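Thu 21 November

Third session on the household set, and the first one I have had to stop. The fault is on the left handheld unit: the jaw encoder loses its zero. At the start of the morning, closed read as closed. By episode 46 the log gave a residual opening with the pads pressed fully together, and the offset grew each time I gripped anything stiff. Udik, the logger, raised no warning. It only checks that a value arrives, so a wrong value passes. 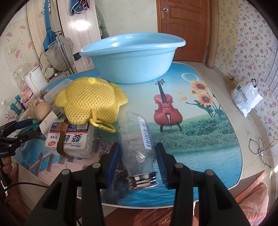 The bottle is the worst case. It is smooth and clear, the fingers need a firm squeeze to hold it, and the load goes straight into the pivot. I suspected the pads first and wasted an hour on them. Then I marked the shaft with a pen and worked the jaw by hand. The magnet on the shaft had turned in its seat – a glue failure, the same as Tsegaye had in October.

Rang Liesbeth Vermeulen at Turevetti. She wants every episode after the last good calibration marked as suspect, left and right together, as the two streams are paired. That takes out 69. I argued for keeping the right-hand data and lost.
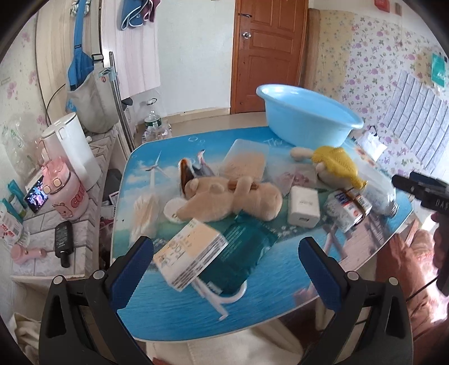
Soft items hide the fault. With plush or cloth the jaw never closes fully, so the offset looks like a slightly thicker object. A policy trained on that would under-grip, and on a real arm it would drop things or crush them trying to correct.

Actions: re-glue the magnet and leave it overnight. Add a closed-jaw check every ten episodes. Ask for a hard limit in Udik on the closed reading. Spare encoder ordered, no delivery date yet.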